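# Tridik, part whatever this is

Sat 29 February

I had planned to have a robot arm that puts laundry away by last July. What I have is an arm that can reach for laundry, a strong personal dislike of cable chains, and a corner of the Hirndale workshop where I stand on weekends picking up cloth with tools in my hands so that a machine might one day do it in my place. My own laundry, at home, is on a chair.

For anyone new: Tridik is the arm. It's bolted to a plywood cart with one bad caster, and it gets taught from recordings of me doing the job by hand with a pair of grippers. 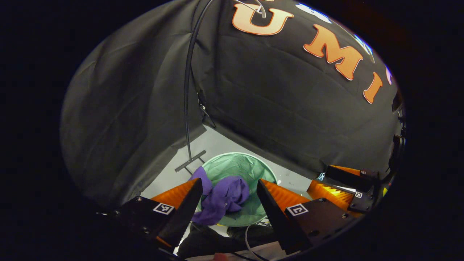
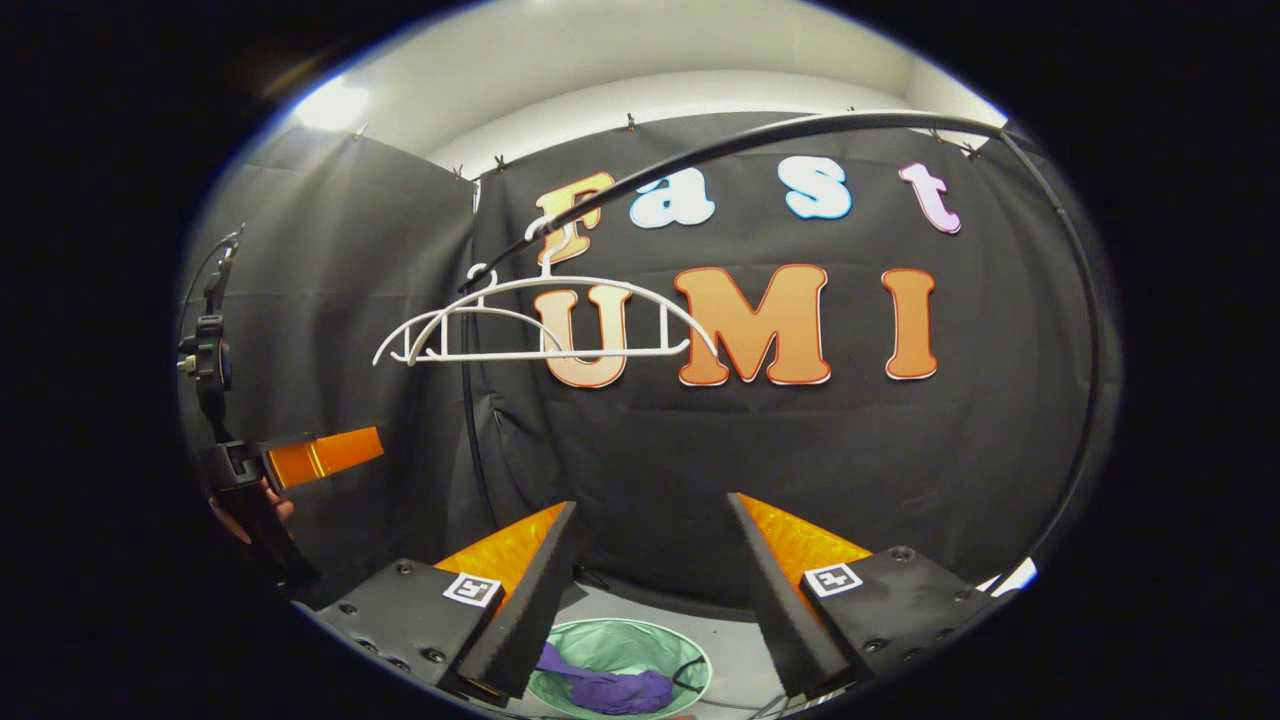 Two grippers, a green hamper, a purple cloth.

Anyway, the shoulder. Last time I wrote, the shoulder joint was making a noise like a coffee grinder with a pebble in it, and I had decided it was the belt. I replaced the belt. I replaced the idler. I printed a new housing overnight, which came out with a corner lifted off the bed, and then I printed it again. The noise stayed with me through all of it, loyal as a dog.

It was a washer. I had put a washer on the wrong side of a bearing in the fall and had been carefully reassembling it wrong ever since, following my own notes, which say in capital letters WASHER GOES HERE with an arrow to the wrong place. I've corrected the notes. I left the capital letters in as a punishment.

With the noise gone I could hear the second noise. That one was the fan on the Pletel board, which I'd set to 255 during testing one hot evening and never turned down. For those keeping track, that's the maximum. I had gotten used to talking over it. It's at a civilized setting now and the board doesn't seem to mind.

The power supply is still the big one from Bansal. People at Hirndale keep asking whether it needs to be that large, and the answer is that it was on the clearance shelf and I have no self-control. It does mean I can run all the joints at once without the wrist sagging, so I'm calling it engineering.

Now the data, where I've been spending most of my free time. I have 106 recordings I'm willing to keep. I had more, but I went through them one evening with a sandwich and threw out every one where I'd done something I wouldn't want a robot to learn. This mostly meant me stopping halfway to scratch my nose with a gripper. There were also a few where I'd plainly gotten bored and started flinging the cloth. I watched one of these several times, and I'll admit the form was good.

Cloth is miserable stuff to teach. A block is a block wherever you leave it. A piece of cloth is a new object each time you let go of it, and the model has opinions about all of them. The first version of Tridik's training run gave me an arm that approached the cloth with great confidence, closed on the air just above it, and then carried the air over to the hamper and set it down gently. It did this over and over. You had to respect the care.

I lowered the table height offset in the config by 19 millimeters, having measured it this time with a ruler and not with my feelings, and now it touches the cloth. Picks it up, too, some of the time. Then it forgets to let go and stands there holding its cloth over the basket like a guest at a party who can't find the coat room. I think I was opening the grippers too early and too fast in the recordings, so the release hardly shows up at all. More slow ones, then. More weekends.

Hangers come after that. I've told people hangers come after that, out loud, so I suppose I have to do them.

Things still on the list, in the order I'm avoiding them:

- bad caster on the cart
- strain relief on the elbow cable, currently a zip tie and some optimism
- an emergency stop I can reach without walking past the thing it's supposed to stop
- re-record the release, slowly
- rename the folder called final_final_use_this

I did start on the caster. The new one has a different bolt pattern from the other three, so the cart is up on a paint can until I get to the hardware store.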